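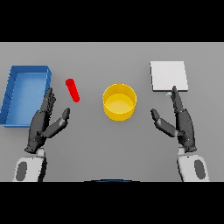
**How long should I leave the main tubing out before I start laying it?**

I'd give it an hour in the sun, uncoiled as far as it will go. If it's cloudy, leave it out all afternoon and do the timer section first.

## Section 4: Laying the Line and Setting the Timer

This is my favorite part of the whole setup! By now you've picked your faucet, drawn your beds on paper (even a bad drawing is fine, mine has a coffee ring on it) and checked that everything on the parts list came in the box. If you skipped the drawing, go back and do it. I've laid this kit in three yards now and the one I did from memory is the one I had to pull up.

Everything in this section assumes the Kulley garden kit with the Sevon timer. If you bought the timer separately, the buttons are the same but the washer is thinner, so use the one from the kit.

### 4.1 Hooking up at the faucet

1. Turn the faucet off all the way.
2. Look inside the timer's swivel collar and make sure the washer is sitting flat. Mine has fallen out twice, once into a drain.
3. Screw the timer onto the faucet by hand. Snug is plenty.
4. Screw the filter onto the bottom of the timer with the arrow pointing down, the way the water goes.
5. Screw the pressure regulator onto the filter, then the tubing adapter onto the regulator.
6. Open the faucet a little and look for drips at each joint. A drip usually means a crooked thread, so back it off and start that one again.

> **Caution:** No pliers on the plastic collars, please. They crack, and the crack doesn't show until the water has been on a while and your wall is soaked.

> **Note:** The order matters: timer, filter, regulator, adapter. If you put the regulator above the timer, the timer's valve may not close properly on a low-pressure faucet.

### 4.2 Laying the main line

The roll in the kit is 100 feet. That sounds like a lot until you start going around corners, so hold off on cutting anything until the whole run is on the ground.

1. Push the end of the tubing into the adapter until it stops. It takes more muscle than you'd expect. Dunk the end in a mug of hot tap water for a few seconds if it's fighting you.
2. Walk the tubing out along the route on your drawing. Keep it loose, with a bit of a wiggle in it. It shrinks when the nights get cold and a tight line will pull itself out of the fittings.
3. Pin it down with a stake at every corner and then every few feet in between.
4. At each sharp corner, cut the tubing square and put in an elbow. You can bend it around a gentle curve, but if you see a crease, you've gone too far.
5. Where a bed branches off, cut and put in a tee, then run a shorter piece up the side of the bed.
6. Leave the far end open for now. I mean it, don't cap it yet!

I use old kitchen scissors for all the cutting. Garden pruners work too, but they squash the tubing a little and then it won't seat well in the fitting.

### 4.3 Flushing

Dirt gets in while you're dragging the tubing around the yard, and it will go straight to your emitters if you let it.

1. Set the timer dial to MANUAL and open the faucet fully.
2. Let water run out of the open end until it's clear. Point it at something that wants a drink.
3. Turn the water off and fold or cap the end.
4. Unscrew the filter cup, rinse the screen and put it back.

### 4.4 Punching holes and adding emitters

1. Hold the punch straight up and down on the tubing and twist as you push. You'll feel it pop.
2. Press the barbed end of the emitter into the hole until it clicks.
3. For pots and anything away from the line, put a barb in the hole, run the thin tubing over to the plant, and put the emitter on the far end.
4. If you punch a hole in the wrong spot (I always do), push a goof plug into it and move along.

Tomatoes and squash get two emitters apiece at my place, one on each side of the stem. Lettuce does better with the soaker strip. Herbs I mostly leave alone, except basil, which sulks.

> **Note:** Keep emitters a hand's width away from woody stems. My rosemary got a soggy collar the first year and never forgave me.

### 4.5 Setting the Sevon timer

1. Slide the battery tray out and put in fresh alkaline batteries. Rechargeables run a little low and the low-battery light will nag you forever.
2. Press and hold SET until the clock blinks. Use the arrows to get the right time and watch the AM/PM mark, it's tiny.
3. Press SET again for the start time. I start mine at 5 in the morning, before it gets windy.
4. Press SET again for the run time. Try 17 minutes to begin with, then dig a finger into the soil later that day and see how far down it's damp.
5. Press SET once more for how often. Every other day is a decent place to start in spring.
6. Turn the dial to AUTO. Easy to forget, and if you do, nothing will happen at all.

If the keypad is locked, the code out of the box is 1034. You can change it on page 9 of the little Sevon leaflet, though I never have.

> **Caution:** The rain-delay button sits right next to SET. One long press by accident puts the whole program on hold, and the only sign is a small cloud in the corner of the screen. Check for the cloud before you go hunting for a clog.

### 4.6 Clay, sand and slopes

My own yard is Mahawong clay, heavy stuff that you could make bricks out of, and it likes short runs with a rest between them. I split my watering into two starts and the puddles went away. If your soil is sandy, go for shorter runs more often, because it drains past the roots quickly.

On a slope, run the main line across the hill and use the pressure-compensating emitters (the ones with the brown caps). The plain ones will drown whatever's at the bottom.

### 4.7 Before the first freeze

I do this in November. Go earlier if your winters bite sooner.

1. Turn off the faucet and set the timer to MANUAL so it drains.
2. Open the end of the line and leave it open.
3. Take the timer, filter and regulator indoors, and take the batteries out.
4. Leave the tubing where it is. I throw a layer of Hekus straw mulch over mine and find it again in spring.

Spare goof plugs and washers live in the timer box. Section 5 covers adding a second zone.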